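About Satatine

Satatine compiles and checks football match records. The company supplies fixture lists, line-ups, goal times, substitutions and disciplinary data to clubs, league offices and publishers. It does not run a news desk, does not publish transfer rumors and does not sell betting odds.

The work began as a private archive of lower-division results kept in Sollstead. The first version was a card file, later typed into a spreadsheet, and it covered one regional league. Clubs began to ask for copies of their own pages, mainly to settle appearance totals, and the archive was set up as a company to handle those requests in a regular way. The office is still in Sollstead.

Current coverage is 13 leagues. For each league the database holds every first-team match from the season coverage began, along with cup ties that involve a member club. Friendly matches are stored in a separate table and are left out of career totals unless a client asks for them. 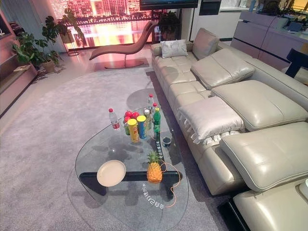

What counts as an appearance in the Satatine database?
An appearance is recorded when a player starts a match or comes on as a substitute before the final whistle. Unused substitutes are listed in the line-up record but receive no appearance.

How records are made

Each match is entered by two people working separately. Both use the official team sheet and the referee's report as the primary sources. The two entries are compared field by field. Where they agree, the record is released. Where they differ, it goes to a third person, who checks the match recording if there is one and writes a short note giving the source used. The note stays attached to the record.

Goal times are stored to the minute, with added time kept as its own value. A goal in the second added minute of the first half is written 45+2 and is never merged with minute 47. Own goals are stored under the player who last touched the ball and are credited to the opposing team only. Changes made later by a league panel are added as a new version, and the earlier version can still be read.

Kickoff is the actual time, taken from the referee's report. The scheduled time is held beside it. Clients who work on travel or broadcast planning use the gap between the two.

Products

Stullden is the main database. It is available as a nightly file or through a query service. Fields have kept the same names since the first release, and new fields are added at the end of the table so that older client software continues to work. The nightly file is ready at 8 each morning.

Pellegrini is the historical set. It covers seasons before electronic team sheets and relies on printed programs, local newspapers and club minute books. Every entry has a confidence grade, A to D. Grade A needs two independent printed sources. Grade D means that one source exists and that it conflicts with a league table or a known date. Grade D entries are supplied only on request.
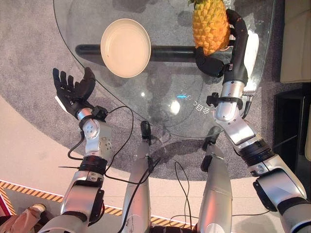
How does a club report an error in a player's record?
The club sends the match date, the player's name and a copy of the supporting document to the corrections desk. The record is marked as under review until a decision is made, and the club receives the decision in writing.

Clients and terms

Most clients are clubs that need totals for programs, contract clauses and milestone awards. Publishers take season files for yearbooks. A smaller group of researchers uses Pellegrini under a non-commercial license, which allows quotation of single records and publication of derived totals but does not allow the full table to be posted online.

Licenses run from September to the following August. A club has free access to its own matches, including opposing line-ups, whether or not it holds a license. Player contact details, medical information and wage data are not collected. 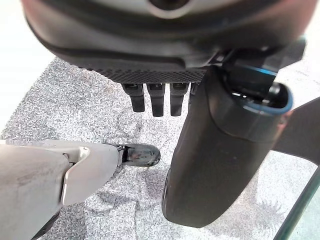
Robotic hand, dark gray housing with black fingers

Staff and office

Entry staff are trained on a closed set of past matches before they work on live records. The training set includes abandoned matches, replays, shirt number changes and players with identical names. Staff may not enter matches that involve a club they have played for or been employed by.

The reading room at Sollstead holds the printed sources behind Pellegrini, shelved by league and then by season. Visits are by appointment. Requests should list the seasons needed, and bound volumes cannot be borrowed. The archive line is extension 1545.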